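3.2 The hand-held pair

The second build, which we called Jerno after the first one (Milon) had shed a finger into a bowl of soup, is a pair of hand-held grippers made in a shared workshop by people with day jobs. The operator holds one in each hand and handles ordinary kitchen objects over a white board. What the grippers see and do is recorded, and the recordings are later used to train an arm that does not yet have a shoulder. Figure 4 shows the pair in use. 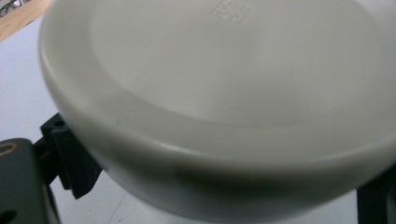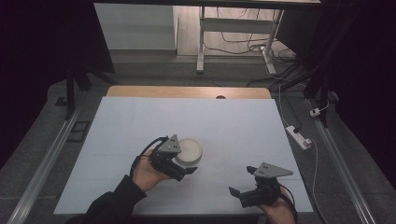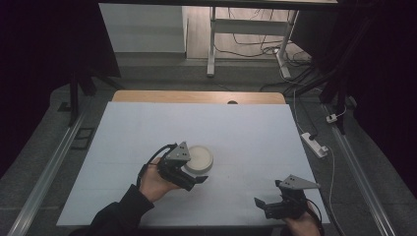
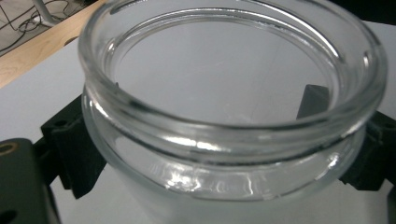
Figure 4. The Jerno grippers at work, in order: a white bowl, close up from the gripper; two head-height views of the board with both grippers and a small round dish; a clear glass jar held between the fingers.

The design requirements were modest. Each gripper had to open and close with one hand, survive being put down by a person thinking about lunch, and be repairable with the tools already in the workshop. The first and third were met. The second was met by the left gripper.

Each unit carries a gray triangular plate on top, drilled with small holes. The plate is a mounting surface, and the holes are there because we could not agree on what would be mounted. Hugo Cantero, who drew it, allowed for every sensor then under discussion and one that had been ruled out the week before. We have kept the pattern through all later versions, partly for compatibility and partly because redrawing it would reopen the discussion.

The fingers gave more trouble. Our early ones were flat and thin, and looked very good in the drawing. They flexed under load, and a gripper that flexes will report that it is closed on an object when it is closed on its own opinion of one. The current fingers are chunky, black and stepped, and have attracted no compliments at all. They can be swapped without taking the rest of the tool apart, a feature we added after the fourth time we took the rest of the tool apart.

Objects were chosen from what the workshop kitchen could spare. We wanted things that differ in the ways that matter to a camera a short distance away. A bowl fills the view and leaves very little else to look at; the gripper camera sees a broad pale curve and has to work out where it ends. A small round dish is the opposite problem, since it sits low on the board and offers only a shallow rim to aim for. Clear glass is the worst of the lot. In the last view of Figure 4 the fingers can be seen through the jar as slightly bent dark shapes, and the front of the glass carries a patch of glare that our first segmentation script, Surkum, labeled as a fifth object on a day when we had put out four. We have since come to regard the label as a fair attempt.

The board deserves a word. It is white, it covers most of a light wooden table, and it was meant to give a plain background for all recordings. It has a faint crease across it. Surkum found the crease before we did and treated it as an edge worth respecting, so that for most of October the software planned as if the near half of the board were a separate and possibly hostile country. We considered replacing the board. We then considered that every kitchen we hope to work in will have something of the kind, and raised the edge threshold instead.

Both grippers are wired. A wireless version was built and abandoned when its clock drifted away from the head camera's, which gave us several sessions in which the hand appeared to anticipate the operator – an impressive result until it was checked. The cables do pull at the wrist. Operators report that they stop noticing this after a while, and we report that the data suggest otherwise: motions that carry the hand far out to the side are slower with the cable than without. We routed it back over the hand on the left unit, which helped, and let it trail on the right, which was simpler.

In total we kept 1556 recordings out of over 3000 attempted. The most common cause of rejection was a dropped frame. The second was the operator talking to the gripper, which does no harm to the images but turned out to spoil the audio channel we used for alignment. A further 87 were set aside because both reviewers had marked them "odd" and neither could remember why. They are included in the release in a folder of that name.

The release was frozen on 20th April. The finger drawings come in two sizes, of which we recommend the larger. Readers who want to use the De Graaf mount described in Section 2 should note that it fits the triangular plate only if turned upside down, in which position its printed arrow points at the operator. We have left the arrow as it is.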